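12/09/2019

Quick one because I have to be out the door by eight and the bread isn't even in yet.

So. Breakfast. I've been trying to get back to sitting down for it. Properly, at the table, with a plate, not standing over the sink with toast in one hand and my phone in the other. Week two now. Going ok! Missed Monday.

The rules (my rules, do what you like):

- table cleared the night before, all of it, mail too
- one plate, one drink
- no laptop till the plate's in the sink

The first one is the hard one. Our table collects stuff. Keys, receipts, the Trercombe catalog I keep meaning to recycle, somebody's gloves. Mwanahawa says a table is a shelf you can eat off and she's not wrong, but I wanted it back. Took me one whole evening and a paper bag. Wiped it down after and the stripes in the wood came up so nice, I'd forgotten it had them. Beige, tan, beige. I bought it for that grain and then covered it in junk for two years.

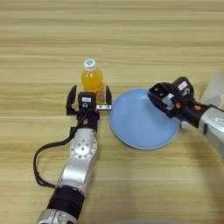
**Nazanin Dehghan**
Writes this blog, cooks most of the breakfasts

The blue plate is my favorite thing in the kitchen right now. Light blue, matte, hardly any rim on it. Came out of the sale box at Shirima, 50 cents, and there was only the one so no arguing over who gets the matching set. Eggs look great on it. Toast looks great on it. Beets, don't, I tried. A shallow plate also means you can't pile it up, so I eat what's there and then decide if I want more. Usually I do.

Juice: yes I know, the little bottles. Hilkka already emailed me after the last post to say a carton is cheaper and she's right, it is. But a carton in our house gets opened, pushed to the back and forgotten until it fizzes. A small bottle gets finished. And I like the color of it next to the blue, that yellow-orange, it's the brightest thing in the room at this time of year. If I ever get the juicer fixed I'll go back to squeezing, ask me in November.

What goes on the plate this week, since a few of you wanted to know:

Mon – nothing, see above
Tues – two eggs, soft, rye toast
Wed – leftover rice fried up with scallions, really good, make extra
today – flatbread if it ever gets in the oven. Beatrice's recipe, 300 grams of flour, yogurt, salt, pinch of baking powder, and she says rest it 40 minutes but I never have 40 minutes so mine gets however long the shower takes

It comes out a bit tougher that way. Still fine with butter.

Things I still havent sorted: where the mail goes now (on top of the microwave, for the moment, not great), and a cloth that doesn't leave fluff on the wood. If you have a good one tell me in the comments. Idrisa swears by old t-shirts, but all my old t-shirts are just my t-shirts.

Ok oven's beeping. Will post teh flatbread recipe properly at the weekend, with Beatrice's real timings and not mine.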